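Ticket: Grikon drops labels from big print runs
Status: open again (sorry)
Category: printing / import

Hello, me again, the seed swap person. I'm keeping this as one long log like you asked last time so it's all in one place, and I'll add to it as I go.

Short version: I've got 700 seed packets to label for the autumn swap and Grikon keeps leaving some out. I export the list from my Dulix spreadsheet, import it into Grikon, pick the small packet template and hit print. It says all done, with a cheerful green tick, and then I get to the end of the pile and there's no label for the broad beans. Or the leeks. Never the same ones twice, or so I thought at first (see further down, I was wrong about that).

Setup: Grikon on the old laptop, Tomar label printer on a USB lead, paper labels on a roll. Nothing new since spring, when it all worked fine!

Tried so far:
- turned everything off and on, obviously
- new roll of labels
- different USB lead, then back to the first one
- took Grikon off and put it back on, which lost all my templates, thanks for that

None of it made any difference. I then printed a batch of 200 on its own and ticked every label off against the list with a pencil, which took most of an evening and two pots of tea. 23 missing. The preview shows all 200, so they're getting lost somewhere between the preview and the printer.

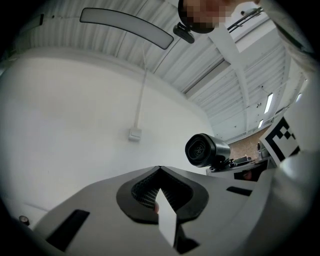
Attachment 1: light grey housing with black slots and a rubber-edged recess

Your first reply asked me to check the print queue. I did, and it was empty, no stuck jobs and no errors. You also asked whether the printer was pausing mid-run. It does slow down now and then, but it's always done that and I'd put it down to its age. It's not a young printer.

Next morning I tried the test page from the Tomar menu and got a perfect page, lovely crisp edges. So I made a tiny list of four varieties, and those came out perfectly too. Then I put in the first screenful of the real list and lost the runner beans straight away. Feeling quite cross by now, I went and dug over the bottom bed.
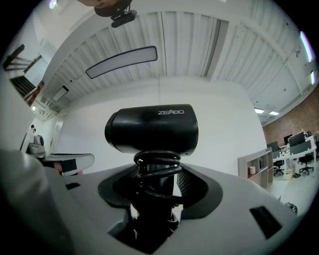 After lunch I had another look at the pencil list and saw what I should have seen the first time. Every one of the missing labels had an apostrophe or an accent in the name. Grandad's Favourite, gone. Anything with a French name and a little hat on the e, gone. The plain ones like Musselburgh were all there. I'd been looking at which vegetables were missing when it was the spelling all along.

So I changed the names by hand on a copy of the list, took out every apostrophe and accent, and ran the same batch again. All of them printed! I did a little dance in the kitchen.

I'd rather not do that for the whole lot though. People get very particular about how their beans are spelt, and I've already had one telling-off over a missing accent.

Your second reply said to save the export as UTF-8. Dulix has a drop-down for this but it's hidden behind "More", then "More options", and I'd never have found it without your instructions. I've done it now, and the accented names print properly. The curly apostrophes still vanish, label and all. Straight ones are fine.

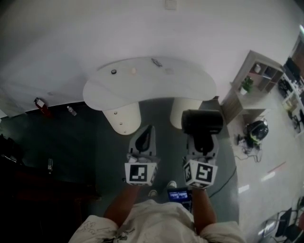 Page last changed: September, 16:40

Adding a bit more. I found a find-and-replace in Dulix that swaps curly apostrophes for straight ones, and that gets me through the swap, so you can take the urgent flag off. Please don't close the ticket, as I'd still like to know why Grikon gives me a green tick when it's skipped things. Even a little "some labels not printed" message would have saved me that evening with the pencil.

Also, a friend at the allotments uses Zavon for hers and says it does the same with ampersands. Might be nothing to do with you. Mine has one ampersand in it (Salt & Pepper, a squash) and I haven't got down to the squashes yet, so I'll report back once I have.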